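# Getting More Life Out of Your Spray Bottles (and What Goes in Them)

A page from my May housekeeping notes, tidied up a little for everyone who keeps writing in about streaky windows and stubborn triggers.

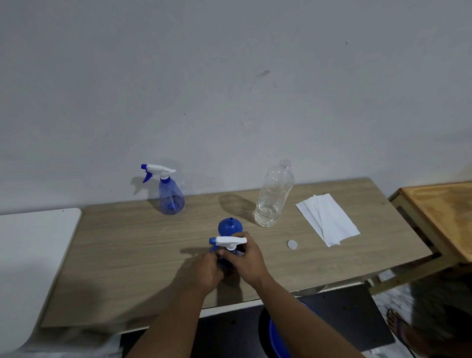 **Why does my sprayer stop working when there's still plenty of liquid left?**

Most often the little tube inside has gotten too short for the bottle, or the nozzle has a crust of dried cleaner in it. Try the nozzle first. Turn it all the way open, take the head off, and let it soak in a mug of very warm water for 20 minutes. Then pump clean water through it until the spray comes out even again.

## When soaking doesn't do it

If you've soaked the head and it still dribbles, hold the end of the tube under water and squeeze slowly. Bubbles around the collar mean air is sneaking in, usually at the little washer that sits up inside. Those washers slip out when you empty a bottle over the sink, and I have lost more than I care to admit down the drain in my own kitchen. A washer from an old bottle with the same size neck will do nicely, so I keep a jam jar of spares under the sink – washers, caps, tubes, the odd spring – and my husband has learned not to throw it out.

A tube that's too short is easy to fix if you have a longer one from a worn-out sprayer. Pull the old one straight down, push the new one in, and trim the end at a slant. A flat end can seal itself against the bottom of the bottle, and then you're pumping away at nothing and blaming the trigger.

Vinegar helps with hard-water crust. Half vinegar and half warm water, overnight if it's bad. Please rinse the head very well afterward, and never, ever do this with a sprayer that's had bleach in it. Bleach and vinegar make a gas you don't want in your house. The same goes for bleach and ammonia, and plenty of glass cleaners have ammonia in them, so read the back of the bottle.

## Refilling and reusing

My rule is that a bottle keeps its job for life. The window bottle stays the window bottle. I know it's tempting to rinse one out and fill it with something new, and for plain water on the ferns I suppose I'd look the other way if it had only held vinegar and water before, but I'd never put anything for plants or for food surfaces into a bottle that came from the store with a strong cleaner in it.

Write on it! Masking tape and a laundry marker is all you need. I put what's in it and the month I mixed it. Tape goes on better if you wipe the bottle with a bit of rubbing alcohol and let it dry, and it lasts longer if you run a strip of clear packing tape over the top. My neighbor Tincuța Pană does hers with paint pen and they look much prettier than mine, though she does have to scrape it off when she changes her mind.

Fill with a funnel, and stop well below the neck so there's room for the tube. Screw the head on straight. If it feels gritty or tight on the first turn, back it off and start over, or you'll cross the threads and it will leak down your wrist forever after.

## My everyday mixes

**Windows and mirrors**

- 2 cups water
- 4 tablespoons white vinegar
- 1 small drop of dish soap, only if the glass is greasy

Spray the cloth for mirrors so the liquid doesn't run down behind the edge. Wash windows on a cloudy morning if you can choose, as sun dries the glass before you can wipe it and leaves those long streaks everyone writes to me about. Skip this one on marble or any natural stone. Vinegar dulls it, and there's no wiping that off.

**Ironing water**

Plain distilled water. I used to put lavender oil in mine until it left a spot on a good pillowcase, and that was the end of that.

**Crumbs and fingerprints on the table**

A quart of warm water with a teaspoon of dish soap. Wipe, then go over it again with a damp cloth so it doesn't feel tacky. I mix this one fresh, as soapy water goes stale and smells like an old sponge after a week or two.

## Where to keep them

Upright, out of the sun, and up high or behind a latch if you have little ones or a curious dog. Turn the nozzle to "off" before you put a bottle away. A bottle left open on its side will empty itself into the cabinet by morning, and then you'll be drying out shelf paper before you've had your coffee.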